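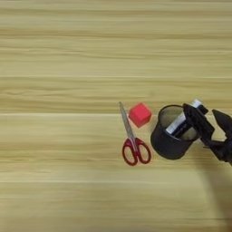

# Marras bench arm: build gallery

May 23, 2024

Marras is a small bench arm being put together in the shared workshop at Ellby. The goal is a desk-tidying arm that can be built from parts a home builder can buy or print, and repaired without special tools. This page collects the notes for the current stage, the first one in which the arm is doing table work. Earlier stages (frame, wiring, first powered movement) are on the April page.

The caption below belongs to the gallery entry, and the build notes follow it.

**Entry 46 - pencil cup, top-down table view.** Black gripper at the mesh cup, one finger angled into the opening, with a silver-white item held partly inside. Scissors and small red cube to the left. The cup is tilted to the right.

## Table and objects

The table is pale wood with a strong grain. The stripes were a nuisance for the first version of the object finder, which treated the darker bands as edges. The present version ignores long straight lines that run the full width of the view.

The test set is kept dull on purpose: things that live on a desk anyway. Red handles and red cubes are easy to separate from the wood by colour. Bare metal is harder, as it takes on the brightness of whatever lamp is overhead. Black mesh is the worst of the lot. The finder reads the rim well and the walls badly, so the cup position is now worked out from the rim alone.

## Gripper

- Two fingers, black, driven from one motor through a Maltex gear set.
- Finger opening is set in software. The fully open position is 40 mm short of what the gears allow, to keep the wiring out of the hinge.
- The finger pads are glued. Screws were tried in April and the heads caught on the cup rim.
- Grip force is limited by motor current. The limit is the same for every object at present, which is too high for pencils and too low for anything heavy and smooth.

## Arm

The base plate is a Platulwood offcut, bolted through the bench with four spacers. It flexes slightly when the arm is at full reach. A second layer glued underneath would cure this, and the bolts are long enough to allow it.

The joints are geared with the same Maltex parts as the gripper. Play in the wrist is the main source of error at the fingertips. The elbow and shoulder are good enough to leave alone.

The arm throws a wide, soft shadow over the table under the workshop lights. The finder compares each view with a stored view of the bare table, so a moving shadow counts as a change. The threshold has been raised to deal with this. Small dark objects may be missed as a result, and a second lamp on the far side is the next thing to try.

## Software

Build 3345 is on the arm now. Changes since the April page:

1. Rim-only cup finding, as described in the table section.
2. Slower approach over the last part of each move. The speed can be set separately for each object type.
3. A log entry for every grip, with motor current and finger position - the old log kept only the final position.
4. The stop button now cuts the motors directly. Before, it asked the software to do so.

## Still to do

- Angle of approach. The arm comes in from the right, and contact with a light cup can tip it or push it across the table. A steeper path would help, though the wrist needs more travel to manage it.
- A weighted cup as a comparison, with the same mesh and the same rim.
- Separate current limits for each object type.
- Stiffen the base plate.
- Order 3 spare gear sets. The teeth on the wrist set are starting to round over.

Drawings and the parts list are in the Marras folder on the workshop machine at Ellby. The parts list still shows the old finger pads and will be corrected with the next build.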